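How do I get posters flat after years rolled up, and how should I store the rest?

Ridwan Nair

I finally cleared out the closet in the spare room and found my whole poster collection from college! Film festival posters, a couple of big maps, and a screenprint from the Rasutgate street fair that I thought I'd lost two apartments ago. I'm so happy to have them back. They've all been rolled up tight in tubes the whole time, and now they spring shut the second I let go of a corner.

I'm turning the spare room into a little print room, so there's going to be wall space for 12 of them at least, with the others in storage until I feel like swapping. I already bought frames for the maps and I'm itching to get going. 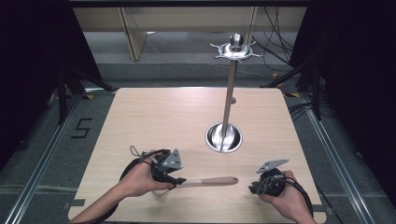

My first try was piling cookbooks on the smallest one overnight. It was better in the morning, but it still had a wave at both ends and now there's a faint line where the edge of a book sat. Is there a gentler way? A friend told me to iron them and I'm a bit scared of that. And for the ones I'm not hanging, do I leave them rolled or is there something better? The screenprint is on thick paper and the rest feel like regular shiny poster paper, if that matters.

Shares 20

zumau

Don't iron the shiny ones. I did that to a concert poster and the ink came off on the towel. Roll it backward, put a rubber band on it for an hour, done.

Comments 2

undent

Oh, I love this kind of project! You're in for a fun month. Please skip the rubber band though, it leaves a dent all the way around and those are a pain to get out.

What works for me is patience and a big clean board. Lay down a sheet of plain white paper, then the poster face down, then another sheet of plain paper on top, then a second board that's bigger than the poster on every side. Your line came from the book edge sitting inside the paper's edge, so the board has to stick out past it. Now pile the books on the board as high as you like. Give the shiny ones a few days and the screenprint a week or two (thick paper holds a curl like you wouldn't believe). Peek once if you must, I always do.

If the screenprint is still fighting you after that, leave it loose in a slightly humid room for an afternoon before pressing it again. Keep it well away from the shower itself. Mine went from a tight scroll to almost flat on one rainy day in May.

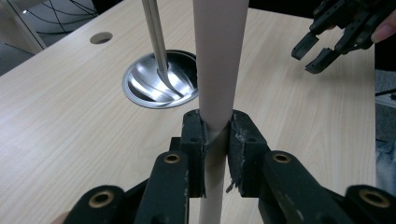

Storage is where most of the damage happens, and flat is best if you have a drawer or can slide a folder under the bed. If you have to roll, roll loosely around the outside of a wide tube, wrap plain paper over that, and slide the whole bundle into a bigger one. Then be careful how you pick it up. A smooth tube like the tall pinkish-beige one can look perfectly fine until you notice the faint diagonal crease just above where it's being pinched, and a print wrapped around the outside has even less protection than that. So carry the bundle on two open palms, and don't stand it in a corner where other stuff can lean on it.

I keep mine in a Pillai folder, the kind with the cloth ties, and there must be 200 prints in there by now. It weighs a ton and I'd still do it the same way. Please come back and show us the wall when the Rasutgate one is up!

Comments 12

Ridwan Nair

Thank you both! No ironing then. I have an old closet door I can use as the top board, so the maps are going under it tonight. The screenprint gets its own turn after that.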